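Telness Robotics Club Spends the Fall Sorting Fruit, One Piece at a Time

By Adaeze Afolabi
Oct 19, 2026

The Telness student robotics club has a humanoid robot, two wicker baskets and a great deal of patience, and it expects to use up the patience first.

The club's project for the fall term is called Pelo. The goal, as written in the proposal the students turned in back in August, is to have a walking-size robot tidy a tabletop: pick up what is lying there, carry it to the right basket, let go. Any four-year-old can do it, though the four-year-olds of Telness have so far declined to be benchmarked. The robot gets graded at the regional student meet in Kudow, where each team has 16 minutes and a judge with a clipboard.

Fruit came first on the practice list. It is cheap, it comes in awkward shapes, and when a session goes badly you can eat the equipment.

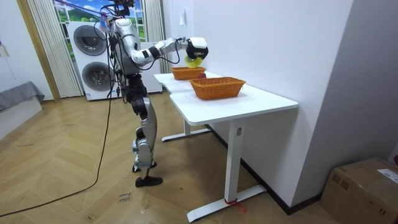 Yellow-green fruit in hand over the far basket, with a red apple still on the table.

The students work in pairs. One runs the session and the other keeps the log, a job that sounds restful until you have done it. The log has a line for every attempt, with the object, the basket it was meant for and what became of it. By last week it had reached 102 lines. The column headed "Remarks" starts out in full sentences and by the second page has settled into single words, a few of which the faculty adviser has asked to have retyped.

Club members are split on what the hard part is. The programming half says it is the grip. The mechanical half says the grip is fine and would be finer if the software half would stop closing the hand early. Both sides agree on letting go, which everyone assumed would be free. A hand that opens too high drops the apple, and a hand that opens too low presses it into the wicker. Somewhere between those is a proper release, and the team has spent most of its meetings looking for it.

There is also the matter of the arm that isn't working. Pelo's rules allow one arm or two, and the club chose one, partly to keep the code short and partly after a long meeting that several members describe as "long." Using both would earn extra points in Kudow. The students did the math on those points, compared it with the number of evenings left, and went home. 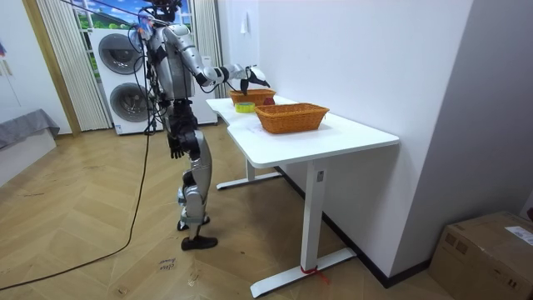 Why baskets?

The baskets were a late change. The first plan called for plastic bins with straight sides, which are easy for software to find and easy for a hand to clear. The judges' handbook then arrived and asked for "ordinary household containers," a phrase the club debated at some length. Wicker won. It has a rim, it slopes, and it is about as ordinary as a container gets.

Position matters more than the students had hoped. Slide a basket over a hand's width and the arm has a new problem to solve. For the Kudow meet, teams are told where the table will be, but the judge sets out the baskets, and judges are understood to enjoy this part.

The object list has grown as well. Apples have been joined by a roll of tape, which was added after someone pointed out that a robot trained only on fruit would be of limited use to anyone who does not own an orchard. Tape has its own personality. Lying flat it is low and wide with a hole in the middle, and a grip that suits an apple does not suit it at all -- the fingers have to come in from a different angle, and the club is still arguing over which.
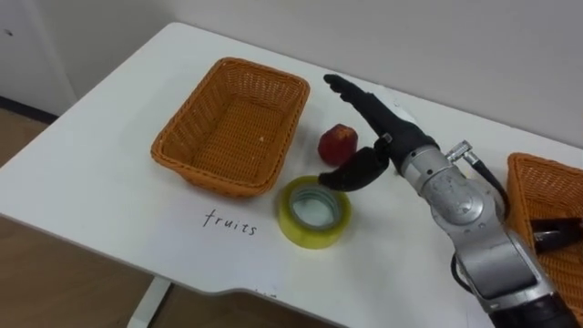

Telness Student News, Vol. 16, No. 2

Labeling has been kept simple. The word "fruits" is handwritten right on the tabletop, in lowercase, near one of the baskets. The robot does not read it. It is there for the humans, who were mixing up the trial layouts more often than the robot was.

The budget is also simple. Briggs, the hardware store on the main street, gave the club $140 toward supplies, and the students have receipts for all of it. A fair share went to produce. Asked whether the store had expected its gift to be spent at the grocery next door, a club officer said the topic had not come up and she would prefer that it stay that way.

Small objects are next on the list, and opinion on them is low. A big piece of fruit forgives a hand that is slightly off. A small one offers less to hold, and the fingers themselves get in the way of seeing it. The club has set aside a block of sessions for small things only, and the sign-up sheet for those has filled more slowly than the one for apples.
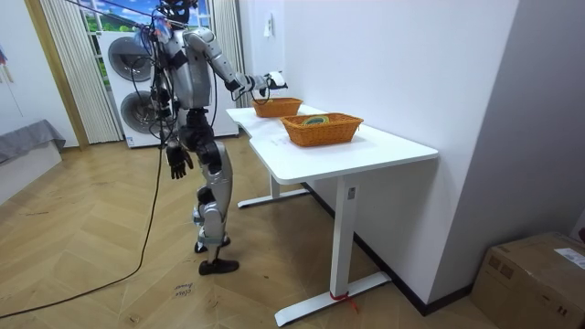 A small white object gets its turn above the far basket.

Two questions remain open before the meet. The first is speed. At the pace in the log, the robot would get through a judge's table inside the time limit only if the judge were in a generous mood about how many things go on it. The second is who travels. The van seats fewer people than the club has, and the mechanical half and the programming half each believe the other could follow along from home.

Pelo sessions are open to any Telness student who wants to sit in. New members start on the log. Sign-up is on the sheet outside the club room, and the adviser asks that visitors leave the apples alone until the session is over.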